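From the Writing Desk: A Winter with Iron Gall

A good many of you wrote back after the December letter to ask how I was getting on with the iron gall ink, and I'm sorry it has taken me this long to sit down and answer properly. The short answer is that I am very fond of it and slightly afraid of it, in the way you might be fond of a friend's large dog. The long answer follows, so put the kettle on.

For anybody who joined us recently, I had promised to spend the winter addressing envelopes and copying out poems with only one ink, a bottle of Ostrowski blue-black, and to keep my hands off the dozens of pretty colors on the shelf. I lasted, more or less. There was one birthday card in green, and I am not going to apologize for that because it was for a six-year-old who likes frogs.

The thing that won me over was the line. If you have only ever lettered with ordinary fountain pen ink and a dip nib, you'll know the feeling of watching a lovely thin upstroke go fuzzy as the paper drinks it up. Iron gall sits where you put it. On the Gutex laid paper, which I have complained about in these pages before (too thirsty, too soft, and it sheds little hairs that get caught in the nib), I could make hairlines I would normally only get on the expensive stuff. I went back and tried the same alphabet with my usual walnut ink to be fair about it, and there was really no contest. The walnut feathered on every s and every g, poor thing.

Then there is the color change, which I don't think I will ever get tired of. It goes down a pale, watery gray that makes you think you've bought a dud, and then you look up from blotting your fingers and it has darkened, and by the next morning it's nearly black with just a little blue left at the ends of the strokes. My first batch of envelopes looked so faint going down that I wrote over half the names a second time. Please don't do this! They came out like something off a ransom note, and I had to begin again with fresh envelopes.

Now for the part where I am slightly afraid of it. The ink is acidic and it will eat a steel nib if you let it. I ruined 2 nibs before I learned to stop in the middle of a session and wipe, and I mean properly wipe, with a damp rag and then a dry one, getting down into the slit. The nibs that I looked after have lasted well. The ones I left lying across the lid of the jar while I answered the telephone had a crust on them like an old garden gate. Some people swear by gum arabic and some by spit, and I have tried both and will only say that the gum arabic tastes better.

I also would not put a dip pen iron gall anywhere near a fountain pen. There are gentler versions made for filling pens, and the Predo is a nice one if you can find it, a bit lighter in color but very well behaved. Flush the pen with cool water between fills and don't leave it sitting in a drawer over the summer with ink in it. I have had two separate letters this winter from readers with seized pistons, and it was a sad business both times.

Reginald Pettigrew wrote to me with a tip that I had never come across, which is to decant a little into a small jar and leave the mother bottle shut tight. Every time you open the bottle the air gets in and the ink starts turning before it has reached your paper, and after a while you get sludge at the bottom. I've been using an old mustard pot and it works beautifully. Reginald has been copying out his grandmother's recipes this way, all 504 of them, on cards cut down from Irkau cartridge, and says he is nowhere near the puddings yet. We will want to see those when they're done, Reginald, and I think several of us would like to eat them too.

A word about practice sheets while I have you. People ask me how many they should do before they try a finished piece, and I used to say 100 because it sounded stern. I don't say that anymore. Do a page, look at it over breakfast, circle the one letter you like best, and do another page trying to make its cousins match. My own weak letter is still the capital R -- it has been the capital R since I started -- and I have quietly stopped worrying about it except when writing to Reginald.

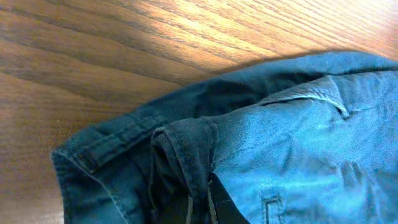

Blue cloth and a bit of wood grain in the light.

I've had the slant in my head a lot this month as well. For pointed pen work I was always told to keep to one angle and never let it wander, and I drew my guidelines so dark that they showed through the finished piece. Try drawing them on a separate sheet in heavy pencil and slipping it underneath, with a lamp low and to one side. It takes an evening to get used to and then you'll wonder how you put up with all that rubbing out. If your paper is too thick for it, a hard pencil used with a very light hand is the next best thing. Let the iron gall sit overnight before you go near it with an eraser, as it looks dry long before it has finished darkening, and a rubbed patch stays paler than its neighbors.

The ink swap is on again, by the way. Send in a small well-sealed vial of something you have too much of, with the name written clearly on the label, and you'll get a different one back. Double bag it, please. We had a magenta incident last time and my doormat has never been the same. Vials need to reach me by 19th March, and there's no need to include a letter, although I love it when you do.

Next time I'm hoping to write about white ink on dark paper, which I have been putting off for years. If you've found one that doesn't go chalky or clog the nib after three words, do write and tell me which it is, and how much water you add.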